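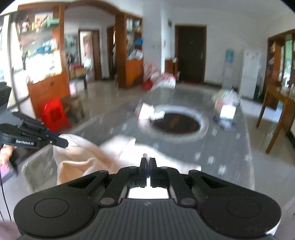

I have stopped folding fitted sheets, and I'd like to talk you into stopping too.

For years I did it the way my aunt Huguette Ouellet taught me, corners tucked into corners, the whole thing smoothed flat on the bed and turned into a neat little package. It took me three tries on a good day. Then I'd put it in the closet, close the door, and pull it out again the next week so I could stretch it over a mattress where every crease disappeared anyway! Who was that for? I live with one other person and he has never once looked in that closet on purpose.

My friend Jade thinks this is the beginning of the end. She says it starts with the sheets and pretty soon you're eating cereal over the sink (I already do that, Jade). She does have a point about shelf space. A balled-up king sheet takes up a lot more room than a folded one, and if you've got a tiny apartment closet you may need to care about that. I keep mine stuffed inside its own pillowcase, and the set stays together, so I can grab it half asleep.

I still fold plenty of things. Dish towels, because I see them every day and I like how they look stacked up. T-shirts, mostly. My good tablecloth gets ironed before company comes, and I even enjoy it, with the radio on and a cup of coffee going cold next to me.

But the sheets are done. I get around 5 minutes back every laundry day, and I spend them sitting down.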